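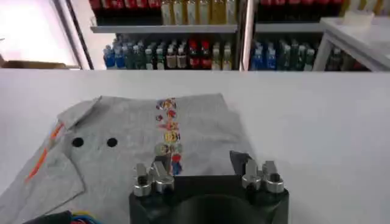

Grey T-shirt with orange trim, part folded on a white table.

Print this page | E-mail to a friend
Filed under: Council & Elections > Nominations and signs

Running for Katero council, ward 2 - how many signatures??

Nomination form says 50 but the town website says 40. Form is dated May. Which one do I go by? Also can people from Nivby sign if they own a cottage here. Need to get this in soon, work full time and the clerk's office never picks up.

Answer 1
Go by the form. Website is years behind, still lists the old ward boundries. Get extras anyway, they toss any they can't read. I lost a few to bad handwriting last time.

Answer 2
Cottage owners can sign here, their spouses too. Has to be the Katero property address on the line, not the Nivby one. Renters fine if they live in town. Don't forget the filing fee, certified cheque or cash, no debit. Drop it off in person at the Womon Road office, the counter closes over lunch.

Answer 3
dont bother, same crowd gets in every time. Last guy in ward 2 won with 460 votes and hasnt answered an email since

Posted September 17, 2020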